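Notes from the returns shed

I have worked at Stistside for long enough to have been given a fleece. It is a navy fleece with the name on the chest and it arrived in the same month as the announcement about the new line, so I have never managed to feel entirely warm in it.

We do returns. If you have ever ordered a lamp and found it was taller than your patience, or bought your nephew the wrong sort of plastic dinosaur, it came back to somebody like me. We open it, look at it, sniff it if we must, and decide whether it goes back on the shelf, off to the discount people, or into the skip. On a good day the shed gets through 2000 parcels. After Christmas it is 3000, and the kettle never cools down.

The announcement was made in the canteen by a man in very clean boots. There was going to be a picking cell at the end of bench four. It would take small items out of the sorted trays and put them in the outgoing trays, and the cell was called Sala. I don't know who chose that. The scanning software was already called Lu, so perhaps there's a house style of names you could give a goldfish. He told us Sala would "free us up for more interesting work". Cengiz Ateş, who has been on bench four since before the roof was fixed, put his hand up and asked which work that was, so he could start looking forward to it. The man wrote the question down. I believe he still has it.

What follows is eight months or so of watching, written by someone with a stake in the outcome and no engineering qualifications whatever.

The first thing that changed was the floor. We got yellow tape. Before Sala you could walk from bench two to the toilets in a straight line, and now you go by way of the loading door, in the manner of a ship avoiding ice. Then the lighting changed, as shiny packaging was causing trouble, and bench four was given a soft, even light in which everybody looks recently embalmed. Then the radio went. The radio wasn't in the plan at all. It had been plugged into the socket that Sala needed, and when we asked for another socket we were sent a form.

The second thing was the trays. For years a tray was a tray. You put things in it until it was full. Now there is a right way to fill one, with a diagram: nothing leaning on anything, no loops of string, nothing see-through next to the side. I was trained on this for a whole afternoon. I had been putting things in trays since I was a toddler and had considered the matter closed.

So a fair part of my job is now preparing the work so that Sala can do it. I tidy for the cleaner. My mother used to do this on the morning Mrs Whoever was due, haring about with a duster so as not to be shown up, and I laughed at her, and I would like to take it back.

There is a pace to it as well. The cell does one tray and then wants the next one, and a small amber lamp comes on if the next one isn't there. It isn't loud. It doesn't say anything. But I have been shouted at by supervisors in two counties and none of them had the effect on me of that lamp. We asked if it could be switched off and were told that it was "for information only". I have an uncle who says things for information only.

I should be fair, because Adebayo Akande reads this blog and he'll have it out with me at break if I'm not. Adebayo was on the small parts bench with me and had a wrist that clicked. It clicked when he picked up his tea. You could hear him coming. Small parts is sixteen trays an hour of pinching at things, buttons and caps and bits of toy, and by the end of a shift your thumb belongs to someone older. He put in to be trained on Sala in the first week, when the rest of us were still being principled about it, and he now has a chair, a screen, a password and a wrist that makes a good deal less noise. He got a bit more money too. Not a great deal. He says it paid for a better chair at home, because once you have sat in a good one all day you go off the other sort.

What he does all day is decide things. When the cell can't make up its mind it asks him, and he clicks on the bit it ought to take hold of. He also gets to try out new items before they're let loose on the line. There is a pretend version of it all on his screen, with a pretend hand and pretend objects, and he drops it in there first and lets it have a go where it can't break anything. I went and stood behind him during one of these in my break, eating a sausage roll, which isn't allowed past the tape.

I'd expected it to look like our bench. It looks like something from the computer my brother had when I was at school, all flat colours and corners. I liked it more than I thought I would. He let me put a picture of it on here, having checked with the clean boots that it gave away no secrets. 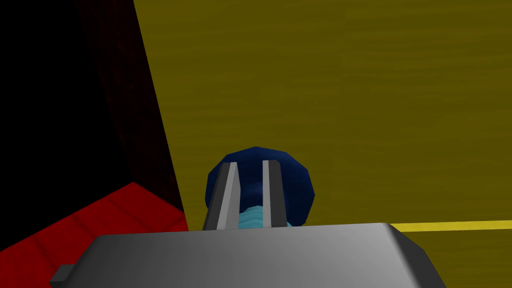
Issue 16

(I number these. My sister says a blog doesn't have issues, and that I have plenty. Carry on.)

The blue lump is the thing to be picked up, and the two grey prongs are what it has got instead of a thumb. I asked Adebayo what the lump was meant to be and he said it didn't matter, a knob, a cap, whatever I fancied. It has a paler blue bit underneath with ridges round it. I have handled a lot of ridged things at small parts and I could tell you with my eyes shut how that would feel and which way I'd turn it to get a grip. The prongs have to be told. I found I was leaning in slightly, as you do when somebody else is parking.

I asked how many goes it would need. He said they'd run 800 for each new item before they believed any of it. I was given one go at small parts, by a woman called Jean who said "like that" and went on holiday.

And I think that's what I've been chewing over since I got home, more than the money or the tape. It's the patience. Somebody has sat down and thought very hard about what it takes to pick up a small round thing. They have drawn diagrams. They've altered the lights. If it gets it wrong they look into why, in a kindly spirit, and change the tray. In all the years that we were doing it by hand, with the clicking wrists, I can't recall a single person asking whether the light was any good.

It was better light, by the way. Embalmed or not. I had a headache most winters in that shed and I haven't had one since they changed it. I'm cross about that in two directions.

Now, the numbers, as people at home keep asking. No one at our place has been sacked on account of Sala. That's true and I've heard it said very often, usually by people who haven't got a fleece. What's also true is that when two of the evening lot left in the spring they weren't replaced, and that the agency people who used to come for December are being "reviewed". You can't point to anyone who has lost a job. You'd have to point to someone who was going to ring up in November and ask for one, and they don't work here, so they weren't in the canteen.

The Clondgate site is getting a cell as well, and a few of them came over on a minibus to see ours. They stood behind the tape with their arms folded, exactly as we had. One of them asked me what it was like and I started on about the trays. I heard myself say "you want to keep your string away from the edge" in a voice of real authority. She wrote it down. Cengiz had to go and stand in the loading bay.

He has not softened, Cengiz. He calls it the lodger. He does concede that it never takes the last biscuit. He was asked if he'd like the training too and he said he'd think about it, and he has been thinking about it since Easter, with his coat on. But last week it was stuck on something, a bath plug I think, chain and all, and the amber lamp was on and Adebayo was at the dentist. Cengiz watched it for a bit. Then he pressed the stop, waited for the click, opened the gate, turned the plug over with one finger and laid the chain out straight beside it. Shut the gate. Started it up again.

"It only wanted turning," he said, to me or to it.

We still haven't got the radio back. I have filled in the form again, in capitals, and under "reason for request" I've put "for information only".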